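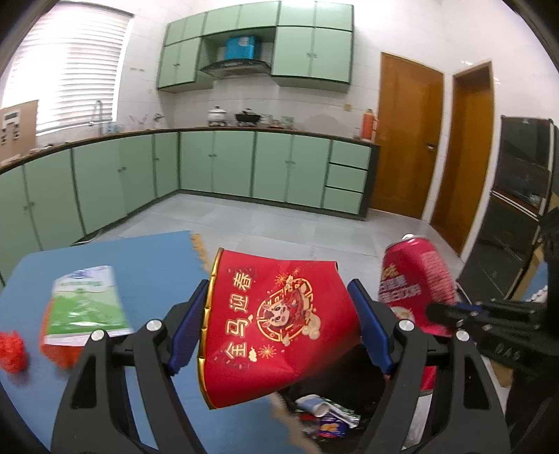

Facilities and Estates | Waste and Grounds Team

Waste Sorting Assistant (part-time, 2 posts)

We use cookies to run this site and to count visits. Accept | Manage settings

Pevum runs the shared estate at Kidurura, which has 33 collection points serving offices, workshops and a canteen. Mixed waste from these points is taken to the yard and separated by hand before it is collected by the contractor.

Duties
The postholder will empty bins on a fixed round, separate metal, card, film and food waste, weigh each stream and enter the weights on the daily sheet. The round covers over 810 metres and is done on foot with a trolley. Sweeping of the yard is included. Seasonal decorations, sweet wrappers and crisp packets go in general waste unless the sheet says otherwise.

Drinks cans are weighed separately from food tins.

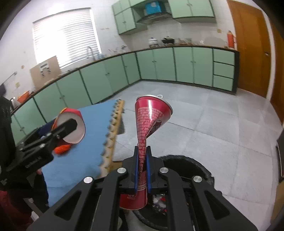 Drinks can, metal stream.

Hours and terms
12 hours a week, starting at 6.30 am. The posts are fixed term, from September, and may be extended. Gloves, boots and a jacket are issued. Travel to the site is not paid.

Requirements
Able to lift and push loads. Able to read a printed sheet and record weights accurately. Previous work in waste or cleaning is useful but not required. Training is given by Naveed Gilani, yard supervisor.

To apply
Send a one-page letter and the names of two referees to Phyllis Kettle, Facilities Office, Pevum. Applicants who need the form in large print should ask Sobia Farooqui.

Shares: 12 | Comments: 0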